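# Surface Condition and Edge Treatment on the Sumarside Access Routes

Report submitted for the second-year module in Rural Infrastructure
Authors: Ambros Baumgartner and Trinh Sầm

## 1. Purpose

The module required each pair of students to select two connected stretches of route with different surfaces and to compare how each one meets the ground beside it. We selected the concrete road and the unpaved path at Sumarside. The work was limited to visual survey and tape measurement. No cores or soil samples were taken.

## 2. The concrete road

The road is wide, pale grey and smooth, and it runs straight toward a gated opening between two light-colored uprights. A single dark expansion joint was recorded on the section surveyed. It does not follow the edge of the pavement, and we noted its line on the plan before taking any widths. Grass borders the concrete on both sides, and the left edge curves outward where it meets the verge.

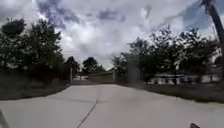
Sumarside, July

Measurements on the concrete began at the gate and continued for 50 meters, with a reading every 4 meters. The tape was laid from grass edge to grass edge. Where the edge curves, two readings were taken and the larger was entered, as set out in the Koval field manual used by the department.

The boundary between pavement and grass could be located without difficulty at every station. Ambros Baumgartner read the tape and Trinh Sầm kept the field book. Our readings were then exchanged with those of the Bokadby pair, who had used the same method on their own site. Their sheet recorded width only, so joints are left out of the comparison table in Appendix A.

## 3. The unpaved path

The path required a different approach. Its surface has the look of sand, grit or gravel, and it passes gradually into a rough verge with no hard edge between the two. We agreed to treat the first continuous line of plants as the limit. This rule is open to dispute – a second pair of observers might well place the line elsewhere – and the widths in Appendix B should be read accordingly.

The total length walked was around 400 meters. Stations were marked with numbered Tistel pegs, which were removed at the end of the survey. Beyond the bend, a long band of bushes blocks the line of sight, and the stations there were set out by tape alone.
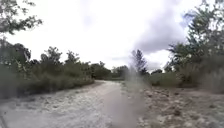

## 4. Limitations and further work

The survey was carried out in a single visit and gives no information on seasonal change. Drainage was part of our original proposal but was withdrawn at the supervisor's request, as the level was not available for loan that week. A repeat survey in wet weather would allow the verge beside the path to be assessed properly.

We also recommend that a future group establish a fixed reference point at the gate. Our own zero was a chalk mark on the concrete and cannot be recovered. Copies of the field book and both appendices are held in the department office.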